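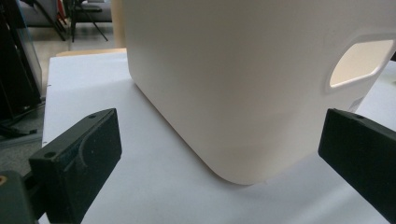 February 11, 2022
Paper store, humidity, continued

Read the Dernex leaflet again over lunch. It says one pack will hold a closed container of paper at 40 percent relative humidity "all season." Which season, in which building, and closed how? A bin with handle slots isn't closed in any sense I understand, and most of the plastic bins sold for storage have them. Joni thinks I'm being picky. I think the leaflet was written by somebody who has never stored paper.

Where we are: the Gandwood cotton sheets from the June delivery are cockling along the long edge. The Carrasco sheets on the next shelf are flat. Same room, same shelf height, same wrapping as far as I know (Lenni wrapped them, ask him). If the room air were the whole story I would expect both to move at least a little.

Gauge

The dial gauge by the door said 87 this morning. I don't believe it. At 87 we would smell it, and the gummed tape would be stuck to itself. Elaine's little digital one was nowhere near that, but hers hasn't been checked against anything either, so I have two numbers and no measurement.

Plan is the salt test. Table salt with a little water, mixed to a thick slush, in a jar lid, sealed in a bag with both gauges overnight. Should settle at 75. Keep the slush off the gauges this time. 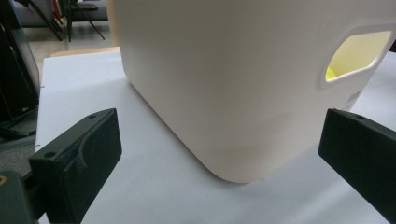 Weights

Cut strips from both papers, same direction of grain, and weighed them before and after a night in the store. The Gandwood strip went from 736 mg to something I wrote down so badly that I can't use it. The Carrasco strip gained 2 mg, and our balance wanders by that much if someone shuts the door. So, nothing learned. Repeat with bigger pieces, and write the figures in this book, not on the back of my hand.

Irja says a friend of hers at Pitmont swears by the packs. Asked what they measured before and after. They didn't. They put the packs in at the start of the heating season, the air got drier, and the packs got the credit. I would want to see one stack with and one without, in the same kind of container, for a month.

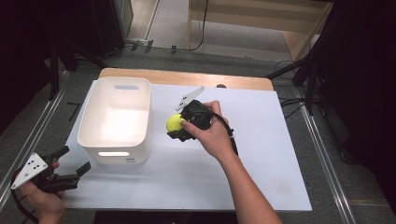 Osvaldo has a simpler idea, that the Gandwood was cut damp at the mill and has been drying out unevenly ever since. I like it better than mine, but it's just as untested. If he's right, a sheet from the middle of the stack should be heavier for its size than one from the top. Easy to check on the big scale.

To do
Salt test tonight, read at nine, before the heating has been on for long.
Middle sheet against top sheet, same size, three of each.
Ask Lenni about the wrapping.
No order to Dernex until there's a number I trust.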